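Visit to Eltirley, July 23, 2022

Duarte Barreto's group writes the control stack for two-arm dish cleaning. Most of our visit went to the planner, Kirasska, which treats the arms as a single system and checks each candidate path against both bodies. Replanning is triggered when the tracked pose of a dish shifts by more than 4 mm. 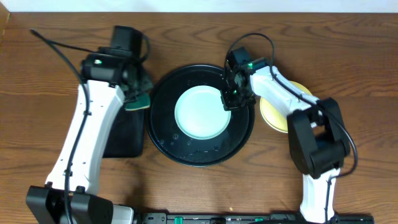 Perception was the weaker part. Soudabeh Azimi showed us the failure log: of 577 recorded grasps, 110 were rejected for poor pose estimates, mostly on glossy surfaces where reflections corrupt the depth data. Her filter masks highlights before the fit. It adds latency, and the wiping controller does not yet compensate for the delay.

Force limits are set per object class in a plain text file. Tiago Cunha wants them moved into the planner by October. We asked for the log format and a copy of the replay tool, and Barreto agreed to send both.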